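Cups and Saucers - Gallery
Home | The Shelf | Gallery | Swaps | Write to me

Welcome to the cup page! If you came over from the teapot page you already know how this goes. I talk too much, and then there's crockery. If you're new, hello, I live in Cotport, I have one kitchen with one long shelf in it, and most of what lives on that shelf is cups and saucers that didn't start life together.

I've been putting odd cups with odd saucers for 31 years. It started when I moved into the apartment over the hardware store at 54 Steyn Street and my aunt gave me a box of saucers from her attic. Just saucers! The cups had gone years before, the way cups do, because a cup gets picked up and carried around and left on the porch rail, and the saucer stays home in the cupboard. So I had this stack of perfectly good saucers and I was drinking my coffee out of a jelly jar. The first cup I bought to go with them cost me 70 cents at the church sale in Groltport (it was brown, a kind of gravy brown, and I loved it) and that was that.

People write and ask me if there's a rule for what goes with what. There isn't much of one, but I do have habits, so I'll put them down here and you can argue with me.

First habit, I look at the foot of the cup before I look at the color. A lot of saucers have a well in the middle, a little ring or dip where the cup is supposed to sit. If the foot of your cup is wider than the well, it rides up on the ring and wobbles, and you'll get a rattle every time you set it down. If it's narrower, it slides a bit when you carry it. I can live with sliding. I can't live with the rattle, it makes me feel like I'm on a train. A saucer with hardly any well at all will take almost anything, and those are the ones I grab when I see them.

Second habit, one of the two gets to be loud. A plain saucer under a bright cup, or a flowery saucer under a cup with nothing on it. When both are loud I find I never reach for them, even if they looked terrific together at the sale. Pravesh Sibiya disagrees with me on this and has sent me some very rowdy pairs over the years to change my mind. The orange one with the ferns did come close, Pravesh.

Third habit, and this one is newer, I've stopped worrying about matching whites. I used to hold a cup up to a saucer by the window and fuss over whether one was cream and the other was more of a chalk. You can drive yourself nuts that way. Off-white is a big family. Some of it is the clay and some of it is the glaze and some of it is forty years of dishwater, and once there's tea in the cup the only person looking is you. What I do like is a speckle. A speckled matte saucer is the friendliest thing on the shelf, it gets along with blue and green and brown, and it hides the little scratches that spoons make.

About blue. I know, I know, the swap page is half blue already. I can't help it. I'm especially fond of the pale ones, the blues that go nearly lavender on the side where the light hits and then look a good deal darker when you peer down inside. A straight-sided cup shows this off better than a curvy one does, in my opinion, because you get one long even band of color and then the dark circle of the opening. Dark blue doesn't do it. Navy is just navy all the way around.

And rims! Thin rims for tea, please. I have a couple of big chunky mugs for soup and for when my hands are cold, and they have their place, which is the lower hook by the stove. But a thin clean rim changes how the tea feels coming over it, and if you think I'm being precious about that, try the same pot out of both and then write to me. Hauke Fuchs did exactly that and wrote back two pages. He came down on the side of thin for black tea and chunky for anything with milk, and I haven't been able to shake him on the milk.

Some housekeeping things people ask about.

Stacking. I stack the saucers with a square of old flannel shirt between them, and the cups sit in a single row. I used to nest the cups two high to save space and chipped more of them that way than I ever did by dropping one. If you have to nest them, put a coffee filter in between.

Tea stains. Baking soda and a damp cloth, rub in circles, rinse, and leave it alone if it doesn't come out the second time. Matte glazes hang on to stains more than shiny ones. I've made my peace with it.

Old glazes. If a piece is old and I don't know where it came from, it doesn't get used for food or drink. It can hold paper clips or a plant cutting and still have a happy life. Same goes for anything crazed right through.

Mailing. For swaps, please wrap the cup and the saucer separately, even if they're going as a pair. Stuff the inside of the cup first (a sock is perfect, and I'll mail the sock back), wrap the outside, and stand the saucer on its edge along the side of the box so that nothing is lying flat under the weight. I've had one parcel come from Groltport in crumbs and it was a sad morning.

Fomora. Yes, I'm still looking for the small plates from the Fomora pattern, the one with the gray line just inside the rim. My aunt's box had it in there and I've only ever run across the bigger size since. If you find them, I'm a very generous swapper and I also bake.

The guest book went past 1,311 messages in March, by the way, which knocked me sideways. I do read them all. I'm slow to answer in the garden months and quicker when it rains, so if you wrote in spring and haven't heard, give me a nudge.

One more thing and then I'll let you get to the crockery. A cup doesn't have to sit dead center. I used to nudge mine into the middle every time, like straightening a frame on a wall, until Hauke pointed out that if you shift it over a little you've got somewhere to put a cookie. He's right! A roomy saucer with the cup pushed to one side will hold two shortbread fingers, or a wedge of lemon and the spoon, and you don't have to go find a plate. I've been a cup-to-one-side person ever since, and when I'm choosing a saucer now I think about the leftover space as much as the part under the cup. Anything with a bit of a dish to it will do, a shallow plate is fine too, so long as the rim comes up enough to keep the crumbs home.

My favorite kind of pair, then, if you pinned me down on it, is a quiet off-white saucer with some speckle and a light blue cup that's nothing but a cup. No pattern, no gold, no little rosebud. I could look at that all day - and at half past six in the morning, before the hardware store opens downstairs, I pretty much do. 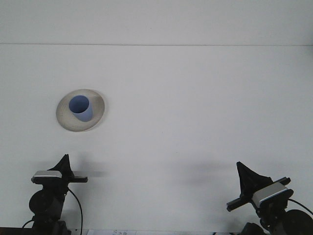 Light blue cup on a speckled off-white saucer, parked over to one side with room left for a cookie.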